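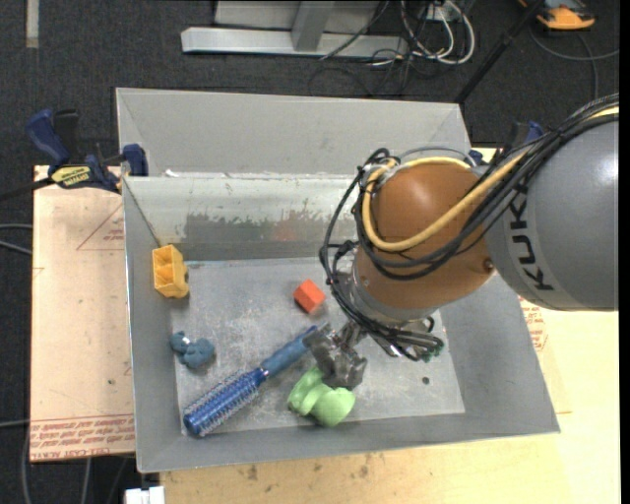 Birutė Sakalauskas reckons that every home has one container where things go to be forgotten, and that you can tell more about a family from it than from their bookshelves. I told her mine was a drawer. She asked which one, and I had to admit it was four drawers, a biscuit tin and the bottom of the wardrobe.

So I've spent a good part of this autumn thinking about odds and ends. Single toys, spare fittings, the hairbrush that has wandered off from the bathroom and settled in with the plumbing bits. I mean the stuff with no natural neighbours! A fork lives with forks. Where does a little blue toy figure live once the rest of its set has gone to the charity shop? Or one orange-red cube?

Birutė runs a sorting afternoon above the old bakery in Zemska, and I went along in July with a carrier bag from the first of my drawers. The rule is that you tip everything out on something flat and bare, spread it until nothing is touching anything else, and then leave it alone while you have a cup of tea. I thought the tea was just hospitality (there was very good poppy seed cake too) but it's part of the method. You come back and the things look like things again, and you start to see that you own three tape measures.

Obsa Negussie was at the next table with a box from his late aunt's flat in Mulano. He'd been carrying it from one rented place to another for years and had never got past the top layer. Out came door keys, a bath plug, curtain hooks, a round brush with some of her hair still in it. He held on to that brush for ages. In the end it went in the keep pile and the bath plug went too, which surprised us both, but he said it was the right size for his sink.

I am much less sentimental about hairbrushes, I should say. A round one with a long handle is a nuisance to store, as it won't lie flat in a shallow drawer and it catches on everything. Mine now stands in a jam jar, bristles up, and the drawer shuts for the first time since we moved in. Clean it first, though. Pull the hair out with a tail comb, swish the bristles in warm water with a drop of shampoo, and dry it with the head hanging down.

Pipe fittings are another matter. My husband keeps every elbow joint he has ever taken off anything, and Mārtiņš Lill, who has the hardware shop in Siliņa, is no help at all because he does exactly the same. His advice was to write the size on each one in marker before it goes in the box. "You'll never measure it again," he told me, "you'll just buy a new one." I went home and counted ours. There were 79. We have one bathroom.

And the toys? Small ones breed. I gave my two a shoebox each and said whatever fitted could stay, and there was a fierce trade in plastic animals for most of a weekend. A chunky yellow thing with compartments, which I'd been sure was rubbish, turned out to be the garage for absolutely everything and was defended with tears. It lives on the windowsill now, full of buttons.

I've got two drawers left and the wardrobe to go. Birutė has told me to bring the biscuit tin next time, and to bring my own tea.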